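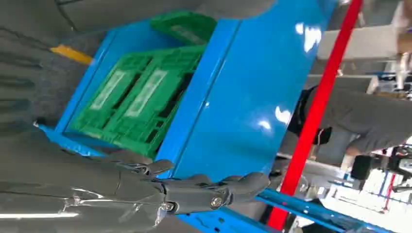 Valcombe workshop puts robot hands to the test

Jul 11, 2023

A jointed robot hand has beaten a simple two-finger gripper at moving loaded carts, though only just, in the first round of trials at the Vamstead workshop in Valcombe. The team there has spent the past few weeks swapping hands on and off the same robot arm, and by the sound of it they are having a wonderful time!

The job they picked is a very ordinary one. Crates of parts arrive from the stores on blue metal carts, and somebody has to take hold of each cart, pull it out of its bay and line it up beside the shelving. People do this all day long without a thought. For a robot it means finding the edge of the cart, getting a decent hold on smooth painted metal and then keeping that hold while the wheels decide which way they want to go.

Two hands were compared. One is the jointed grey hand, with segmented plastic fingers that bend around whatever they touch. The other is a plain gripper from Pichler with two flat jaws, the sort that has been closing on boxes in factories for years. Each was given the same carts, the same floor and the same green crates on board, and the tests ran until the team had 1666 attempts in the log between them.

"I was sure the jaws would win," says Lajos Hegyi, who runs the trials. "They're strong, they're simple and I can fix them with one spanner. But the carts don't always stop in the same place, and the fingers cope with that so much better. If the hand comes in a bit low or at a slant, it still finds something to hold."

The jaws did have their moments. On a straight pull with the cart square to the arm they were quicker, and they held on more firmly once the load went up. The trouble came when a cart had been left at an angle. The jaws would catch one corner of the rim, slip, and have to back off and start again. The fingers slipped too, mainly on the flat side panels, but they recovered by themselves more often and needed a helping hand from the team less.

Hegyi's favourite part of the work has been the small camera fitted down by the wrist. Earlier tests relied on a single camera mounted high on the wall, and the arm itself kept getting in the way just as the hand reached the cart. From the wrist, the controller can follow the fingers right up to the metal. The catch is glare. Glossy blue paint under bright ceiling lights throws back white patches, and in the first week the software kept taking those patches for gaps in the cart. Turning down the exposure helped a lot. Training the system on pictures taken at different times of day helped even more.

There was also a change of controller halfway through. The original one checked the force on the fingers too slowly, so the hand would press harder than it needed to before easing off. The replacement, built by a small outfit called Stomside, reacts 20 times faster, and the difference was plain to everyone on the first afternoon. The fingers now settle against the edge of a cart quite gently before they close. All of the early runs were repeated with the new controller so that neither hand had an unfair advantage.

Wear is the big open question. The plastic fingers are light and cheap to replace, but three joints have already worked loose and had to be tightened, while the Pichler jaws look much as they did on day one. Hegyi wants to see how the fingers hold up over a full month before he recommends them for daily use.

The next round starts in August, with heavier crates and carts that have been deliberately parked badly. The team also wants to try rubber fingertips, which they hope will stop the slipping on the side panels, and a third hand with two jaws and a movable thumb that one of the engineers has been building in the evenings.

"It might be the best of both, or it might be hopeless," says Hegyi. "Either way I can't wait to bolt it on."

Results from both rounds will be put up on the Vamstead site, along with the full test log, for anyone who would like to run the same comparison with their own equipment.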